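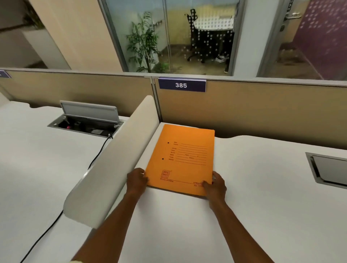
## Filing, desk 2 (by the partition), January

Start 8:40. Aim for today: get the Chidiac paper out of the heap and into orange folders, one job per folder, covers filled in, so whoever picks up a folder in June doesnt have to come and find me.

Box says 134 sheets on the packing note. Not checking it. Going by job number only.

Orange = closed jobs. Open jobs stay in the trays until signed off. We agreed on this in the fall and then half of us kept going with whatever color was on top of the pile, me included.

### The covers

Form block on the front, long ruled lines, small print. Fine for a pencil, bad for the fat marker. Tried the fat marker on a spare one first, went over two lines at once. Spare is now the scrap folder.

What goes on the lines, so we all do it the same:

- job number first, full, no shortening
- client name the way it is on the order, not the way we say it
- date in, date out
- who signed off (initials ok)
- bench or oven used, if it matters
- "see also" if a sample moved to another job

Rest of the lines stay blank. Don't invent uses for them. Somebody wrote a phone number on the Sakinach one and now we can't tell if it's a phone number or a batch.

Cardstock marks if you lean on it with a ballpoint. Write the cover BEFORE the paper goes in, otherwise it presses through onto the top sheet. Did two the wrong way round, you can read the job number on the first page of the test log, backwards-ish. Legible, leaving it.

### Holes

Folders have the two punched holes at the left. Our punch does not line up with them unless the paper is centered on the little arrow, and the arrow is mostly worn off. Put tape on the punch with a pen line where the arrow used to be. PLEASE leave the tape.

Limit is about 60 sheets per folder before the fastener won't close flat. Went over on the first Stilleo one, had to split it into A and B. Write A or B after the job number, and write it on both.

Thin sheets (the pink carbon ones) tear at the holes. Reinforcement rings in the second drawer. Only did the top and bottom sheet of each bundle, life is short.

### Order inside the folder

Settled on this, front to back:

1. order / request
2. our quote
3. sample sheet
4. test logs, oldest first
5. photos, if printed
6. report
7. sign-off

I know some people like sign-off on top. I did too. But then it gets punched twice and falls out. Back it is.

Envelope stuff (swatches, the little vials labels, receipts) goes in a clear sleeve behind the sign-off. No loose staples in there. No rubber bands either, the old ones had gone to goo and stuck three receipts together, took a good while with a ruler.

### Progress

9:30 Chidiac, first bundle done. Slow. Mostly me reading things I didn't need to read.

10:15 Second Chidiac bundle. Faster. Stopped reading.

10:50 Coffee. Kept it away from the white desk this time.

11:20 Started Stilleo. Mess. Test logs for two different jobs clipped together, same week, same handwriting, no job number on half of them. Sorted by the oven temp since one job was all low and the other all high. Pretty sure its right. Penciled a question mark in the corner on the ones I'm not sure of.

12:10 Stodosora. Small one, a single thin bundle, clean. Whoever did that job, thank you.

12:15 Lunch.

1:05 Sakinach. Missing the report. Sample sheet there, logs there, sign-off there, no report. Either it was only sent by email or it's in somebody's bag. Folder goes in the "waiting" stack with a note on the front, NOT on the shelf.

2:00 Back to Stilleo for the leftovers.

2:45 Found the sheet for job 687 under the tray liner. This is the one everybody was hunting for before the holidays. It's a bit curled, put it under the catalog to flatten. Will file tommorow, cover is already written.

3:10 Stopped. 11 folders finished and on the shelf.

### Desk notes

Do the squaring-up against the desk and not in the air. Folder flat, hold the two bottom corners, push it away from you till it sits straight, then close. In the air the sheets slide out toward the hole side and you have to start over.

White top shows every pencil smudge. Damp cloth is enough, don't use the bench solvent on it. (asked, answer was a hard no)

Keep piles off the cable port at the right. The lid is flush so it looks like plain desk, then someone needs to plug in and the whole stack has to move. Had that twice today. Same goes for the power box on the next desk over, don't park folders on it just because that desk is free.

Divider is handy for leaning a finished folder against while you do the next one. One at a time. Two slide.

### To do

- flatten and file 687
- chase Sakinach report, check sent mail first
- new tape on the punch if it lifts
- more reinforcement rings, we're down to the last strip
- fine tip pens, black. the blue is too pale on orange, couldn't read my own covers from the shelf
- decide what to do with old green folders: refile or leave? my vote is leave, just put a list inside the cabinet door
- go over the Stilleo question marks with whoever ran those ovens
- shelf label still says "2nd floor misc", change it

### Questions for the rest of you

Do we want the spine written on? Covers are fine when you pull a folder out but on the shelf they're all just orange. A job number on the edge would do it. Cardstock is thin there, so maybe a sticky tab. I'd go for tabs. Tried one on Stodosora, have a look and say if it's annoying.

Also: photos. Printing them eats toner, and the prints come out so dark you can't see the crack lines anyway. Suggest we write the path to the picture folder on the "see also" line and print only if the client asked. If no one objects by the end of the month I'll start doing it that way.

Scrap folder is under the desk, use it for trying out pens. Waiting stack is on top of the cabinet, left side.

Packing up, hands smell like old rubber band.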